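teleop-practice list archive
Friday, posted by Jomar Padilla
3 min read
Print | E-mail this message

Subject: Re: how many demos before the laundry task is worth training on?

Ngân Quách wrote:

> We have 84 demonstrations of the load-and-unload task now, all by remote
> control, two operators. The Clinus people say 60 is enough for a task this
> size. I'd like to freeze the set and start training next week. Any
> objections? If it goes well we repeat the same recipe at Graddale with
> the dishwasher.

One objection, and it's a long one, sorry.

I don't doubt the 84. I doubt that they are 84 of anything. I watched over half of them last night and the operators solve the same problem in different ways depending on who has the controls. One goes in low, grabs whatever is nearest and drags it out over the rim. The other comes in from the top, lifts, and then waits a good while before backing out. Both get the clothes out. Average those two and you get an arm that heads for the middle of the opening and stops there. We had exactly this at Dindden with the drawer task and spent a month blaming the learning rate.

Then there's what the operators know that the robot doesn't. When I drive the arm I'm looking at a monitor, but I'm also standing in the room, and I catch myself leaning over to see how far the door has swung. None of that is in the recording. If I steer around a door edge I saw with my own eyes, the policy is being asked to learn a move with no cause in its input. I'd want every demo done from the head view only, operator facing the wall. It's slower and people hate it.

And the machine itself. Look at what the head view has in it: dark clothes in the drum, bubble wrap bunched under the opening and hanging down the front, a striped strap across the bottom.

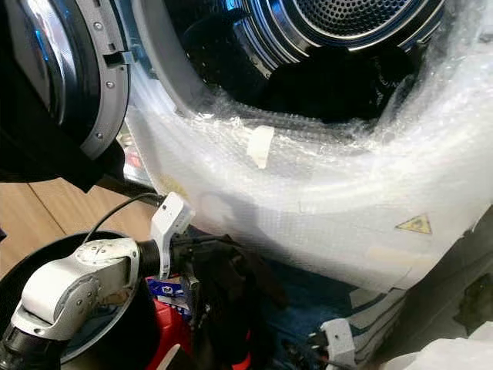
Ngân has already told me off the list that a bit of wrap doesn't matter, that the network will learn to ignore anything that isn't the drum, and that waiting for perfect conditions is how we lost the spring. Fair on the last point. On the first I'd like to see it tested before we believe it. Crinkled plastic catches the light differently every time something touches it, and a black, crumpled pile in a drum gives the policy very little to hold on to. If I were a lazy network I'd learn the shiny stuff and the door and forget the clothes. Take the wrap off later and you may find out which one it picked.

As for the 60 figure, I'd ask where it came from. The Calvo write-up says 80, for towels, with one operator and a fixed start pose. Neither number tells us anything about ours.

What I'd do before freezing:

- tag every demo with the operator, then train on each one's set separately and compare
- agree on one way to grab, write it down, and throw out what doesn't match – yes, even if that costs us half
- record a small batch with light-colored clothes and another with the front unwrapped, and keep both out of training
- cut the pauses, or at least mark them. The robot will copy a coffee sip as faithfully as anything else

I know hand guiding came up again in April as the cure for all this. I'm not sold on that either. You get smoother motion, but now there's a person's arm in half the pictures and there won't be one when the thing runs on its own. I'd stay with remote control and be stricter about it.

If you freeze on schedule anyway I'll help with the training run, I just won't sign off on Graddale until I've seen the held-out batches. Can you send me the operator logs? The shared folder only has the first two sessions.

Jomar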